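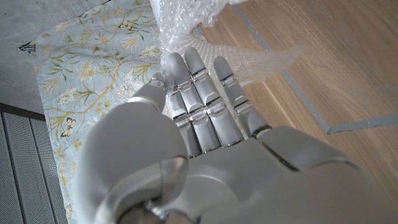
Bubble wrap, clear. Still what most people use for the fragile stuff.

Mailing breakables: your questions

Updated 2018-10-06. Prices are on the counter sheet, not here.

What do you ship?
Cups, plates, lamps, small frames, vases. No mirrors over 30 inches. No fish tanks, please stop asking.

Do I have to pack it myself?
No. Drop it at the Fernandes counter and we pack it. Or pack it at home, bring it in taped. Leave the top open if you want us to check it first.

How much wrap do I need?
More than you think. Two layers for a mug, three for anything with a handle or spout. Bubbles facing in. Tape the wrap to itself and never to the glaze, tape pulls gold trim right off.

Does it matter big bubble or small?
Small bubble against the item, big bubble to fill the box. Big bubble alone leaves gaps around handles. 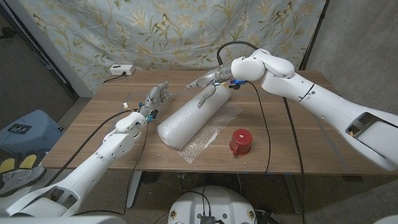
Lumov wrote in to say newspaper did the job for years and cost nothing, so why pay for a roll? Fair. Newspaper is fine as filler. The ink comes off on unglazed clay though, and it goes flat in a long trip. Put tissue on first if you're going that way.

Can I reuse old wrap?
Yes if the bubbles are still up. Squeeze a few. If half of them are flat use it for filler only.

What size box?
Two inches of space on every side, all filled. Shake it. If you hear or feel anything move, open it and add more. Double box for anything you'd cry over.

Is it insured?
Up to 348 dollars on the basic rate. Above that you need the extra form, up to 3000. We need a photo of the item before packing and a reciept or some other proof of value. No photo, no claim.

It arrived broken. Now what?
Keep everything. Box, wrap, tape, all the pieces. Take pictures before you move anything. File within 10 days through your Skilletell account, under Shipments, then Report. Don't throw the box out!! Most claims that get turned down are missing the box.

How do I wrap a plate?
Flat on a table, something soft underneath. Plate in the middle of the sheet, corners folded in, flip, fold again, tape.
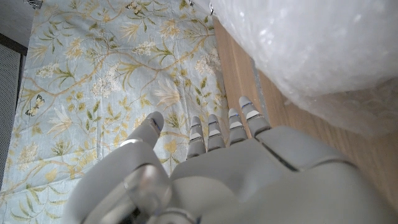 Then stand it on edge in the box, like a record. Plates stacked flat crack from the bottom up. Cardboard between each one.

And teapots?
Lid off, wrapped seperately. Stuff the inside with tissue, loosely. Roll a strip around the spout, another through the handle, then wrap the whole pot.

Do you ship overseas?
Some countries. Through Zalus only, and there's a customs form. Allow extra time in February, it backs up.

Do you write FRAGILE on it?
If you like. Pack it as if no one will read the sticker.

Can I cancel?
Before pickup, yes, full refund. After pickup, no.

Question not here? Use the contact form or ask at the counter.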